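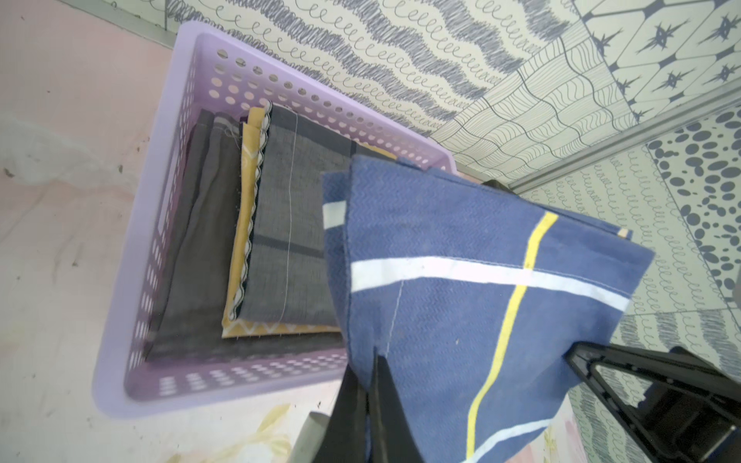
Platz vier, Frühschicht. Das blaue Tuch über dem Korb.

11. Juli 2026
von der Redaktion Kurzprosa

Grau zuerst. Dann das gelbe mit dem Zickzack, dann das karierte. Dann blau. So liegen die Tücher im Korb und so habe ich sie früher auch gelegt, nur schneller, und die Kanten waren nicht immer so brav.

Ich steh daneben. Das ist jetzt die Arbeit. Danebenstehen.

Der Greifer hält das blaue am unteren Rand, weißer Streifen quer, und ich ertappe mich dabei, wie ich mit Daumen und Zeigefinger in der Kitteltasche dasselbe mache. Zudrücken. Halten. Als müsste ich helfen.

Kleinschmidt heißt die Wäscherei seit ich denken kann. Grornville die Straße, an der sie liegt, keiner weiß warum, klingt nach gar nichts hier. Im November haben sie uns in die Kantine gerufen, es gab Streuselkuchen, und wenn es Streuselkuchen gibt, ist was. Der Chef hat eine Folie gezeigt. Vomura stand drauf, hellgrün. Ein System. Das lernt falten und stapeln, hat er gesagt, und es lernt von Ihnen. Von Ihnen, meine Damen. Der Kollege aus der Mangel hat gehustet. Und Herren, hat der Chef gesagt.

Sieben waren wir an den Tischen. Sieben.

Es ging dann schnell. Kisten, Kabel, zwei junge Leute mit Laptops, freundlich, die haben ihre Tassen selber gespült. Ich sollte falten wie immer. Also hab ich gefaltet wie immer und natürlich überhaupt nicht wie immer, weil wer kann das, wenn einer zuschaut. Ich hab gefaltet wie in der Prüfung. Kante auf Kante. Glattstreichen. Meine Mutter hätte geweint vor Glück.

Nach drei Tagen hat der eine gefragt, warum ich das Tuch vor dem Ablegen immer kurz anhebe. So ein kleiner Ruck nach oben. Ich wusste nicht, dass ich das mache. Er hat es mir gezeigt auf dem Laptop, meine Hände, immer wieder, Ruck, ablegen, Ruck, ablegen. Dreißig Jahre und ich seh zum ersten mal, was meine Hände tun.

Das fällt dann besser, hab ich gesagt. Glaub ich.

Er hat es aufgeschrieben.

— 

Am ersten richtigen Tag hat das Ding 258 Stück geschafft. Ich hab gelacht. Laut, über die ganze Halle, bis zur Mangel rüber. 258! Das mach ich vor der Pause. Die am Nebentisch hat mitgelacht, dann die andere, es war ein schöner Vormittag, einer der schönsten eigentlich. Wir haben das Radio aufgedreht.

Im Frühjahr stand dann 2.254 auf der Tafel. Da war das Radio leiser. Zwei waren schon drüben in der Annahme, eine ist zu Skadov gegangen, die machen Klinikwäsche, noch mit der Hand, noch. Sie hat mir geschrieben, die Luft ist schlecht da und der Kaffee auch, aber man ist abends müde von was.

Müde von was. Das hab ich mir gemerkt.

Ich bin abends nicht mehr müde. Der Rücken ist gut, das muss ich sagen. Der Rücken ist so gut wie seit Jahren nicht, die Ärztin hat gefragt, was ich anders mache. Nichts, hab ich gesagt. Stimmt ja. Ich mach nichts.

Also nicht nichts. Ich schau. Wenn ein Tuch schief kommt, drück ich gelb. Wenn was klemmt, drück ich rot. Dann zieh ich es raus und leg es neu hin und drück grün. Auf dem Lohnzettel steht jetzt Prozessbegleitung. Gleiches Geld. Fast gleich, der Akkord ist ja weg.

Gestern 3.939. Steht mit Filzstift auf der Tafel, doppelt unterstrichen, und drunter hat wer ein Gesicht gemalt, das man als Lachen lesen kann oder nicht.

— 

Es gibt einen Faden. Auf dem karierten Tuch, weiß, lose, liegt einfach so drauf. Ich seh ihn von hier. Der Greifer ist schon beim nächsten, beim blauen, für den gibt es den Faden nicht. Ist auch kein Fehler, ich hab die Liste, Fäden stehen nicht drin. Löcher ja, Flecken ja. Fäden nein.

Früher hätt ich den weggenommen, ohne zu denken. Im Ablegen schon, mit dem kleinen Finger. Das haben sie auf dem Laptop nicht gesehen, oder sie haben's gesehen und gedacht, das ist nichts.

Jetzt müsst ich rot drücken dafür. Anhalten, Tür, reingreifen, Tür, grün. Wegen einem Faden. Und am Abend kommt die Mail mit den Stillständen, jeder mit Uhrzeit und Grund, und beim Grund gibt es ein Menü zum Auswählen. Faden gibt es da nicht. Es gibt Sonstiges.

Die Neue kommt vorbei, die von der Annahme, achtzehn, neunzehn vielleicht. Bleibt stehen. Schön, wie der das macht, sagt sie. So ruhig.

Ja, sag ich.

Hat das wirklich mal wer mit der Hand gemacht? Den ganzen Tag?

Ich will was sagen. Über den November vor der Folie, als die Heizung aus war und wir in Jacken gefaltet haben, alle sieben, und wer den Stapel am höchsten hatte ohne dass er kippt, kriegte die letzte Mandarine. Über die Hornhaut hier, an der Seite vom Zeigefinger, die langsam weggeht. Die Haut drunter ist ganz rosa. Wie bei einem Kind.

Den ganzen Tag, sag ich.

Krass, sagt sie, und muss weiter.

Der Greifer steht über dem Korb. Das blaue hängt. Und dann, ich schwör, kurz bevor er runtergeht, da ist er. Der Ruck. So ein kleines bisschen nach oben, als würd er nachdenken. Meiner. Das ist meiner, das hat der von mir, den hat vor mir die alte Vorarbeiterin gehabt und vor der weiß ich nicht wer.

Er legt ab. Sauber. Kante etwas nach innen, so wie es gehört.

Jetzt liegt der Faden drunter, den find ich nie wieder. Irgendwer wird das Tuch nehmen, in irgendeiner Küche, und den Faden sehen und wegwischen. Oder eben nicht.

Ich steh noch kurz. Dann drück ich rot.

Alles hält an. Es ist sehr still auf einmal, man hört die Mangel von drüben und wie wer seine Dose aufmacht. Ich mach die Tür auf. Heb das blaue an, nur die Ecke, greif drunter, da ist er ja. Ich wickel ihn um den Finger und mach die Tür wieder zu.

Auf dem Schirm geht das Menü auf. Grund für den Stillstand.

Sonstiges, drück ich. Und dann grün.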